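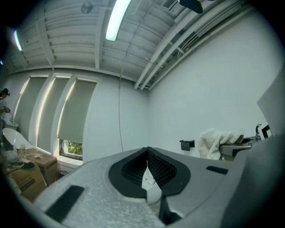
How do you know when it's time to stop answering the messages? Most of us at the Volby circle said the same thing in different words: when reading one costs you the rest of the day, it can wait, and it can go on waiting.

Volby Evening Circle, recovery after controlling relationships
Minutes of the May meeting
Reading time: 2 minutes

Brock Friesen opened at ten past seven and thanked everyone for coming out in such miserable rain, and thanked the Fodby members too, who had the longer drive and still brought the good lemon bars. The April minutes were read and accepted, with one correction: the loan shelf is in the hallway and always has been.

1. Contact after leaving. We had planned twenty minutes for this and it took most of an hour, and I don't think anyone minded. One member told us she had kept a phone with 3614 unread messages on it, all from her former husband, and that she used to feel she owed him the courtesy of reading every one. Her sister has the phone now. Several people talked about shared children, where going silent is simply out of the question, and how they keep replies to pickup times and shoe sizes. It was agreed to put together a page of short sample replies for the folder. Anybody with a good one, please send it to Brock.

2. Guilt at family gatherings. A newer member asked what to say to relatives who still invite him to everything. We went round the table and heard some lovely, stubborn answers. "I'm not coming if he's there, and I hope you have a nice time" was the one most people wrote down.

3. Abeysekara workbook. We finished chapter 2, the one on second-guessing your own memory. Opinions were mixed. Some found the daily log a comfort, and others felt it kept them living in the old house, so to speak. The log will be optional from here on, and we'll start the next chapter in June.

4. Money. There is $288 in the tin. The Borkberg day retreat costs $300 for the room, and Brock offered to cover the difference, which was accepted with applause and a little teasing.

5. Any other business. Please don't share members' stories outside the room, even kindly meant. Somebody left a green umbrella last time.

We closed at nine with the usual quiet minute, which ran a bit over.

Comments (3)

Marit: Thank you for typing these up. I couldn't make it and I felt like I was there.

J. from Fodby: The umbrella is mine! Please hang on to it for me.

quietporch: Could the sample replies go up here too? I have court stuff in June and I freeze every time I have to write back.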